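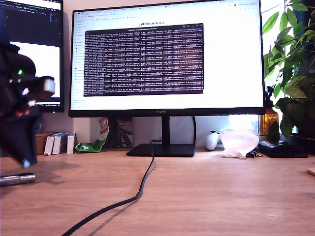
About Hornlow

Hornlow supplies and installs two-way radio systems for farms, quarries, bus depots and harbours. We started in a unit at Ikgate with one van and a bench of second-hand test gear, and we still work from the same yard, now with the unit next door as well.

Most of our work is site radio: handhelds, vehicle sets, base stations and the repeaters that join them up. We survey the ground first, then quote. If a site needs one mast we will not sell you two.

Levente Simon runs the workshop. He trained on marine radio and takes on the repairs other dealers send back, including older sets that the makers no longer support. Parts for these can take a while - ask before you post anything.

At present we look after 2,673 radios under contract. The largest single site is the Plurkbridge quarry, with 200 handhelds across three shifts. Contract customers get a loan set while theirs is in for repair.

Hire sets go out from Ikgate only. They come charged, programmed and labelled, and the minimum hire is 7 days. November is busy with outdoor events, so book early for that month.

We can help with licence applications, but the licence itself is held in your name and the fee is paid by you.

The trade counter is open in the mornings. Afternoons by appointment.

Page last updated 25 Feb 2021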